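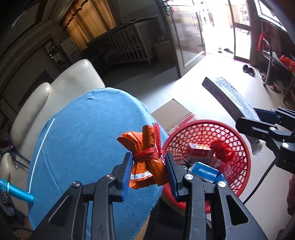
Handgreifer Ritell beim Greifen, orangefarbenes Bündel mit rotem Netz zwischen den blauen Pads

Ritell Handgreifer-Set für Demonstrationsdaten

Artikel 2181
Lieferumfang: zwei Greifer, links und rechts
Status: ab Lager, Nachlieferung Pads erst im März

Kurz gesagt
Greifer in die Hand nehmen, Aufgabe vormachen, Aufnahme landet als Trainingsepisode auf dem Rechner. Kein Roboterarm nötig, kein Teleop-Platz, keine Verkabelung im Raum ausser dem Kabel am Griff. Passt in eine Tasche und damit in jede normale Wohnung. Sammeln also dort, wo die Sachen wirklich liegen: Sessel, Körbe, Kartons, Fliesenboden, Tageslicht durch die offene Tür.

Was drin ist
2 Handgreifer mit je zwei schwarzen Backen
4 Pads blau, montiert
4 Pads blau, Ersatz
Kamera am Griff, fest verschraubt, vorkalibriert
Kabelsatz
Tragetasche
Lizenz Grivlow Recorder, ein Arbeitsplatz

Backen und Pads
Parallel schliessend, Öffnungsweite bis zu 9 cm. Pads aus Gummi, weich genug für Knisterfolie und Netzverpackung, halten aber auch glatte Faltschachteln. Wechsel: Schraube lösen, Pad raus, neues rein, Schraube handfest. Nicht kleben! Geklebte Pads nehmen wir nicht zurück.
Verschleiss hängt stark vom Material ab. Wer viel Karton greift, bestellt besser gleich ein zweites Set mit.

Aufnahme
Eine Episode = eine Aufgabe, z.B. Päckchen greifen, in den Korb legen, loslassen. Start und Stopp über die Taste am Griff. Beide Greifer laufen auf einer Zeitbasis, zweihändige Aufgaben gehen ohne Nachsynchronisieren. Backenstellung wird mitgeschrieben. Export direkt ins Dobos-Format, andere Formate über Skript (liegt bei, Doku leider nur englisch).

Tips für brauchbare Daten
Raum nicht aufräumen. Hintergrund darf voll sein.
Objekte zwischen den Episoden umlegen, drehen, auch mal verdeckt hinlegen.
Den zweiten Greifer ruhig im Bild lassen, der stört nicht.
Gegenlicht von Türen und Fenstern mitnehmen, aber nicht ausschliesslich.
Fehlgriffe nicht löschen, sondern im Recorder markieren. Werden beim Training getrennt behandelt.
Langsam greifen. Zu schnelle Bewegungen verwischen und fliegen beim Export raus.

Passt zu
Jistulon Armadapter, Ausführung 4 und neuer. Gleiche Backen, gleiche Pads am Arm, damit das gelernte Verhalten ohne Umbau läuft. Ältere Ausführungen: bitte vor der Bestellung anfragen, Lochbild weicht ab.

Nicht geeignet für
Nasse Umgebung, heisse Gegenstände, Lebensmittel ohne Verpackung. Spitze Teile ruinieren die Pads.

Zubehör
Padset blau, 4 Stück
Kabel lang, gewinkelter Stecker
Kalibrierkarte, faltbar
Zusatzlizenz Recorder
Handschlaufe (kommt noch)

Lieferung
11 Werktage, bei Bestellung mit Armadapter länger. Versand im Karton, Tasche liegt innen. Bitte nach Erhalt die Schrauben an den Backen prüfen, die können sich beim Transport lösen.

Leihset
Für Projekte gibt es zwei Leihsets. Miete wird beim Kauf angerechnet. Termine und technische Fragen an Miklós Sipos, am besten per Mail mit kurzer Beschreibung der Aufgabe und ob ein- oder zweihändig gesamelt wird.

Preise auf Anfrage, Hochschulrabatt möglich.
Stand: 21. Okt. 2026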